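Print this article
E-mail this article
Reading time: 2 min
Search this site Enter keyword Go

Keep the bad tries

For most of February I worked afternoons at Urkenier, collecting examples for a learning system that is meant to pick up small objects and put them somewhere else. The job is dull to describe. You guide the gripper to a piece, close it, lift, move, let go, and press a key to say the try is finished. Then you do it again. By the end of the month we had 700 tries saved, and an argument over which of them to throw away.

The usual practice is to clean up. Anything where the fingers slipped, or the operator changed their mind halfway, gets deleted before training starts. The people at Vernomard, who gave us our first set of guidelines, say so on page 2. A learner copies what it is shown, they write, so show it only good work.

I think this is wrong, or at least that it is applied far too early and by people in too much of a hurry.

A clean set mostly contains easy starts. The operator picks the piece that is easiest to reach, because that gives a tidy recording, and leaves the awkward ones until the end of the session, when everybody is tired and the tray gets tipped out and started again. The learner then sees hundreds of pieces standing alone and very few leaning on their neighbours. Put it in front of a real heap and it has little to go on.

Slips matter too. When a finger knocks a piece over, a person backs off, looks again and comes in from another side. Those few seconds of putting things right are the most useful part of the recording, and they are what gets cut. We timed one long recovery at 45 seconds. It was ugly to watch. I would keep it over any number of smooth lifts from an open table.

There is a cost. Bad tries take up storage, they have to be labelled, and if you leave the labels off the learner may well pick up the slip along with the recovery. I don't pretend that labelling is quick. At Nanitz they give the task to whoever is newest, and the labels show it. It should go to the person who held the controls, on the same afternoon, while they still remember what they were trying to do.

The other thing I would change is the setting up. Operators should not arrange the pieces. Tip them out and leave them as they fall. Toy bricks are good for this, as they have flat sides, studs and ridges, and they come to rest at every angle. Name the piece to be picked before the try begins, and don't allow a swap for an easier one.

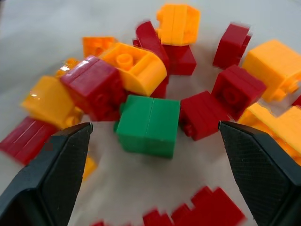 Pillay wrote back, after reading a draft of this, that I was making a virtue of poor driving, and that a learner given enough messy examples will be messy in its own right. Train the operators for another week first, was the advice, and then see how many slips are left to argue about.

I accept the point about training. Our first afternoon's work was poor and I would not defend much of it. But skilled operators still slip when the heap is difficult, and if they never do, I would want to look at the heap. Delete the tries where the equipment failed or the recording stopped short. Label the rest and keep them.

Print this article
E-mail this article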